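Moving the dial: the talk station in Uludau goes quiet

September 2010

I have listened to the same morning call-in program on 1040 AM for most of my adult life. Last week it was off the air. When I turned on the radio at six there was a recorded loop of accordion music, and every 15 minutes a man read a statement saying the program had been suspended by order of the regional broadcast office and that the station was reviewing its position.

I'm writing down what I know because a few readers outside the area have asked, and the stories in the Fuvovero paper have been short and not very clear.

The suspension is for 41 days. The reason given in the order is that the program aired the name of a person under investigation before any charge was filed. The investigation is the one into the road contract between Uludau and Lü, which anybody who drives that road has an opinion on. A caller said the name. The host did not repeat it, but he didn't cut the caller off either, and the call went on for several more minutes. The order treats that as the station's responsibility.

I heard the call. I was making coffee and wasn't paying close attention, and the name went by fast. I wouldn't have remembered it if the order hadn't made everyone go looking for it. By that evening it was being passed around in every shop in town.

The rule itself is an old one. Stations are supposed to run live calls on a delay so that they can drop something before it goes out. The station has a delay unit. According to the statement it was switched on that morning, and the producer had a few seconds to decide and let the call through. The office says a delay that isn't used is the same as no delay. I can see the logic of that. I have also sat in on a live show once, years ago, and a few seconds is not much time when two phone lines are blinking and someone is asking you about the weather report.

What bothers me more is the length. The last time a station here was penalized, it was a music station in Iritz that ran a paid political announcement without saying it was paid. They got a fine of 1000 and read an apology at noon. That seems to me a more serious thing, since it was planned and somebody took money for it. A caller blurting out a name is not planned. Yet the fine was paid in an afternoon and the call-in program is gone well into the fall, through the whole period when the road contract is due to come before the regional council.

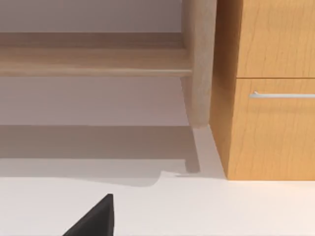 A reader in Lü sees it differently and wrote to me that the station had it coming. In her view the host had been hinting at that name for weeks, the caller only finished the sentence for him, and if it had been her brother being named she would want the program off for good. She also said that people in Uludau talk about the station as if it belonged to them, and that in Lü it is mostly known for making fun of Lü.

I've thought about that letter a good deal. She is right about the jokes. On the hints, I went back over what I could remember of the earlier shows, and the host did say more than once that listeners would be surprised when they learned who had signed the second contract. I took that as the kind of thing hosts say to keep you tuned in. If you were a relative of the man, I suppose you would hear it another way.

Where I don't agree is on taking the program off for good. It is the only place on the local dial where you can call up and complain about a water bill and have somebody from the water office call in 10 minutes later to answer. The newspaper doesn't do that. The council meetings are open, but they are held at two in the afternoon and most people are at work. My own street got its drain cleared after a neighbor called in three mornings in a row. That's a small thing, but I can't think of how else it would have been done.

The station has the right to appeal. The statement didn't say whether it will. An appeal goes to a panel in Fuvovero and the panel has 100 days to answer, so the suspension would be over long before anyone ruled on it. The only point in appealing would be to have the record corrected, and to keep it from counting against them when the license comes up for renewal. I hope they do it anyway. If they don't, the next order will cite this one.

There was a gathering outside the station on the second day. I walked by on my way home. People stood on the sidewalk and talked, and a few had signs. One sign said to bring back the mornings. It was peaceful and it broke up when it started to rain. The paper called it a protest, which may be a bit strong.

The regional office has not answered questions beyond the text of the order. I called and was told to write. I wrote, and got a printed card saying my letter had been received. If I get a real answer I will post it.

In the meantime the news on the hour is still running, as are the farm prices and the evening music. The suspension only covers the one program. The host is still employed by the station as far as I know, and somebody told me he's been reading the farm prices. I listened for him this morning and it did sound like him, though he didn't give his name.

Comments are open below. Please don't post the name. I'll delete it if you do.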